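Search this site Go

Print this page | E-mail to a friend

Fixing a gripper that lets go too early

If your arm picks things up beautifully and then drops them halfway across the worktop, you have my sympathy. Mine did it for most of August. I run a small two-finger arm on our kitchen counter with a Govix controller, and the job is simple enough: pick something off the plate, carry it over, put it down gently. It managed the first bit every time. The second bit ended with a lemon on the floor (and once under the fridge, which was a joy).

I blamed the fingers first. I cleaned the pads, swapped them, swapped them back. Then I spent an evening scrolling through the log, all 1676 lines of it, and at line 563 there it was: "grip released, force limit". The arm wasn't losing its hold at all. It was being told to open!

What had happened is that I'd set the force limit while practising on soft things. A squashy item gives a bit, so the reading creeps up slowly. A firm one makes it jump the moment the fingers close, and add a little jolt when the arm swings off and you're over the limit. The controller does what it thinks is the safe thing and lets go.

So don't tune on one object like I did. Put out a mix of shapes and keep them all to hand. My plate has the lemon, a couple of red strawberry-like things and a fat purple egg-shaped one that's bigger than the lemon, and there's a bamboo board up on a cardboard box next to it. 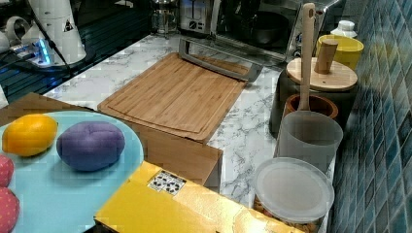 Step 1: Make it safe

Power the arm down before your hands go anywhere near the fingers. I got a nasty pinch by skipping this. Check you can reach the stop button from where you'll be standing, too.

Step 2: Find your real peak

Turn the speed right down, pick up your firmest object and note the highest force reading during the swing. Do it a few times. Mine peaked at nearly 13 newtons, and my limit was well under that. No wonder.

Step 3: Raise the limit a little

Go up in small steps and stop as soon as the drops stop. Please don't switch the limit off altogether, it's there for your fingers as well.

Step 4: Slow the first bit of the swing

I added a pause of 2 seconds after the grip closes, then a gentler start. Kerubo Rotich suggested this on the Zasdale forum and I could have hugged her.

Run the whole lot again at normal speed when you're done, soft things included, and look for dents.

14 comments | 6 shares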